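Ribbed cotton socks losing stretch at the cuff after washing – temperature or detergent?

Posted in Laundry and Fabric Care
February 25, 2022

Eglė Sproģis

I have 13 pairs of ribbed cotton socks, all bought together last July. The label gives 78 per cent cotton, 20 per cent polyamide and 2 per cent elastane. They have been washed at 60 degrees with a biological powder and then tumble dried on the cotton programme. Five pairs now slide down within an hour of being put on. The ribbing on the leg still looks even, but the band at the top has gone slack and slightly wavy.

The washing machine is a Vultport with a maximum spin of 1400. The dryer is a Jevetier condenser model with a moisture sensor, which I suspect of running on too long with small loads. I do not use fabric softener.

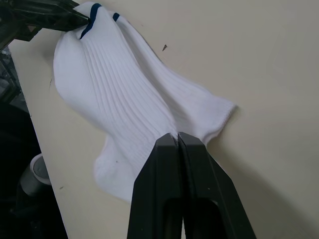
What I would like to know is whether the damage comes from the wash or from the dryer, and whether any of it can be reversed. I have read that a hot wash will shrink a loose cuff back into shape. I tried this on one pair at 90 degrees. The foot came out shorter and the cuff was no tighter, so either the advice is wrong or I have misunderstood it.

I would also like to know whether turning them inside out makes any difference to the elastic, as opposed to the surface.

Thaís Toledo

Mostly the dryer, with some help from the 60 degree wash.

There are two separate things in a ribbed cuff. The first is the knit. A rib is made of alternating columns of plain and purl stitches, and it springs back by its shape alone, with no elastic in it. The second is the elastane, which is normally laid in or plated alongside the main yarn. Cotton shrinks in hot water because the yarn was put under tension when it was spun and knitted, and heat and water let it relax. Elastane behaves differently. Repeated heat while it is stretched makes it set at the longer length, and after enough cycles it starts to break. A broken elastane thread cannot be repaired. The 90 degree wash therefore shortened the cotton in the foot and did nothing useful for the cuff.

Wavy edges at the band usually mean that the elastane has failed in places and is still pulling in others. If you turn the cuff inside out and stretch it against a lamp, you may find short pale ends sticking out of the fabric. Those are the broken ones.

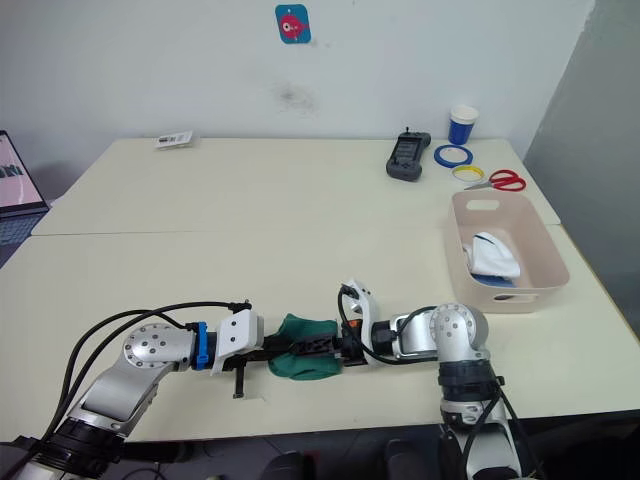

Prakley Textile Care Club – Help Pages

For the pairs that are still sound, I would do the following.

Wash at 40 degrees, or 30 if they are only lightly worn. Biological powder is fine on cotton. Leave out any chlorine bleach, as it attacks elastane quickly.

Keep the spin at 1000 or below.

Dry them flat or hung by the toe. Hanging a wet sock by the cuff puts the weight of the water on the part you want to protect. If you must use the dryer, choose the low heat programme and take the socks out slightly damp. The sensor in most dryers reads badly when the drum is nearly empty, so your suspicion about small loads is reasonable. Put them in with towels or not at all.

Do not fold one cuff over the other to make a ball. It holds one band at full stretch for as long as the pair is in the drawer. Lay the two socks together, smooth them and fold in thirds.

Turning them inside out reduces pilling on the outer face and lets the water reach the skin side. It has no effect on the elastic. 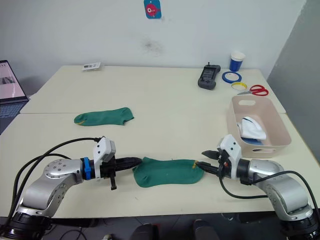 As to the five slack pairs, the only real remedy is to add new elastic. Knitting-in elastic is a thin clear or coloured thread sold on small spools. Thread it on a blunt needle and run it round the inside of the cuff, catching the back of each rib, in three or four rows spaced evenly down the band. Stretch the cuff to the width of your calf before you tie off each row, otherwise the sock will not go over the heel. It takes me 20 minutes a sock. Whether that is worth doing depends on what the socks cost.

R. Urquhart

Just buy ones with more elastane in. Mine are 5 per cent and they go in at 60 with everything else, no trouble so far.

Eglė Sproģis

Thank you both. I held one of the bad cuffs against a lamp and there are pale ends all the way round, so that settles the cause. I have changed to 40 degrees and a drying rack. I will try the elastic on one pair before deciding about the other four. Does the clear thread stand up to 40 degrees, or should it be washed cooler?

Thaís Toledo

Forty is fine. Keep it out of the dryer.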